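Hello from Drostotcombe! I'm Jolanta Rutkowska, I run Tultik (a small event styling and rental shop, if we haven't met), and I'm looking for a part-time assistant stylist to start in August. I've put off writing this ad for weeks because the last one I wrote sounded like it came from a bank, so this time I'm going to type the way I talk and hope the right person gets to the end of it.

We dress rooms for weddings, anniversary dinners, school reunions, the odd retirement party and one very large quilt show every fall. Nearly everything we use is artificial flowers, ribbon, linens and glassware that go out, come back, get cleaned up and go out again. Last year we sent out 458 table centerpieces and I tied the ribbon on most of them myself, which my thumbs would like to stop doing.

The job is 31 hours a week spread over five days, and in the wedding months one or two of those days will land on a weekend. I try to get the schedule out a month ahead. Mornings start at 8:30 at the workshop on Papadakis Street, behind the tile place (the entrance is the green door on the side, and yes, the bell works, you just have to lean on it). Setup days start earlier and I bring breakfast.

What you'd be doing, more or less in the order it eats up the week: building and rebuilding arrangements, steaming petals that got squashed in a crate, checking rentals back in against the list, packing the van, setting up on site, and answering the phone when I have a mouth full of pins. There's also a fair bit of talking with couples and their mothers. You don't have to be a big talker, but you do have to be able to hear "I want it simple" and then ask the four or five questions that find out what simple means to this particular person.
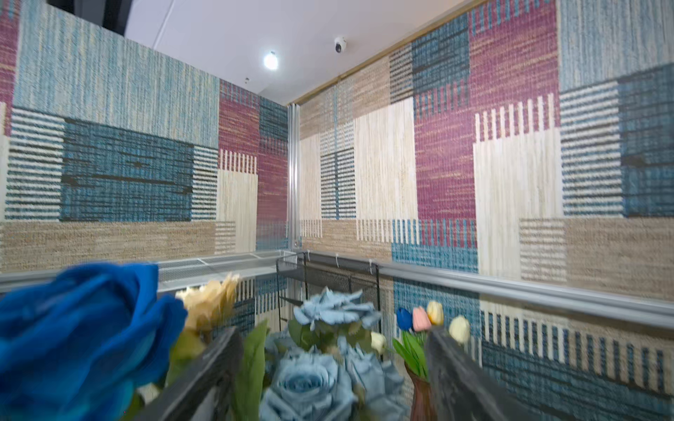
Dusty-blue roses with cobalt and champagne, plus a few small tulips.

Color is the part I care about most. I can teach you how to wire a stem in an afternoon and how to fold a napkin in less than that, but I'd love someone who looks at two blues next to each other and has an opinion! It doesn't have to be my opinion. Themis Nikolaidis, who drives for us and does all the heavy rigging, disagrees with me about yellow every single week and our tables are better for it.

You don't need a floral design certificate. If you have one, great, tell me what you liked making. People who've done well here came from a bakery, a fabric store and a high school theater department. I do need a valid driver's license, the ability to lift a 40-pound crate with a decent grip (we have dollies, use them), and okay-ish spreadsheet skills, because our inventory has 1,012 lines in it and somebody besides me should know where the candle cups are.

A few things you should know before you apply. The workshop gets warm in summer. We have fans and a window unit and that's the whole cooling system. Glitter happens. Venue kitchens are tight and people will be short with you while you're carrying something fragile, and I'd want you to be polite back and then come complain to me in the van, where complaining is free. Twice a year we load everything up for the Ristness bridal fair, two towns over, and those are long days on your feet with a lot of smiling.

On pay, I'd rather go over the number with you on the phone than have you guess at it, and I'll tell you in the first call, before you've spent any time on an interview. Overtime on fair days is paid as overtime. You also get to borrow stock for your own family's parties for nothing, as long as it comes back clean.

To apply, send me an email or drop a letter at the workshop any time before 4 p.m. Tell me a little about yourself and describe one room, table or window display you remember, good or terrible, and what you'd change about it. Half a page is plenty. Photos of things you've made are welcome but please don't go buy supplies just to make something for me! I read all of them and I answer all of them, though in busy weeks it can take me a while.

If I think we might get along, I'll ask you over for a paid trial morning with me and Themis. We'll put together a couple of centerpieces, check in some glassware, and you can see if you can stand our radio station.

Jolanta

Recent posts
Setup crew wanted for the Ristness bridal fair
How we clean and store fabric flowers over the winter
New table linens for rent: sage, rust and oatmeal
Workshop hours for August
Ribbon widths, and which one goes with what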